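## 4. Setting Up a Film Screening in Muririx

Use this section to prepare a feature film for public showing with the Muririx playback system. Complete all steps before the doors open. Staff at the Dravside and Estrella theaters follow the same procedure.

### 4.1 Loading the film

1. Turn on the projector and wait for the green status light.
2. Sign in to Muririx with your operator name.
3. Select **Library**, then **Add Title**.
4. Connect the distributor's drive to the left-hand port and select **Copy**.
5. When the copy is finished, select **Verify**. A feature needs at least 300 GB of free space.

> **Caution:** Do not remove the drive while **Verify** is running. An interrupted check locks the title, and a new key must be requested.

### 4.2 Subtitles and dubbed versions

6. Open the title and select **Language**.
7. Choose the subtitle file that matches the print version. For foreign-language features, confirm the spelling of character names against the distributor's sheet.
8. Play the first 11 minutes with subtitles on.
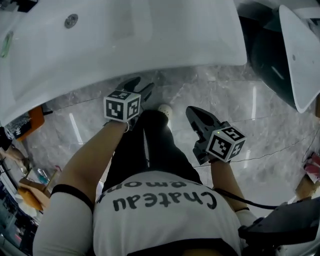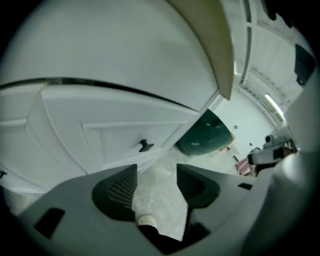
9. If subtitles appear early or late, open **Timing** and adjust in steps of 200 milliseconds.
10. Select **Save to Title**. Settings saved under **Save to Screen** apply to every film shown in that room.

**Note:** Error 913 means that the subtitle file belongs to a different cut of the film. Load the correct file; do not attempt to correct it with **Timing**.

### 4.3 Building the program

11. Select **Program**, then **New**.
12. Add trailers, the house announcement and the feature, in that order.
13. Set the house lights cue at the start of the end credits. Documentaries supplied by Boto carry their own cue, and this step may be skipped for them.
14. Select **Lock Program**.

Changes to a locked program require a supervisor's code. Requests should be sent to Lilibeth Dizon, Screening Operations, before 4 p.m. on the day of the showing.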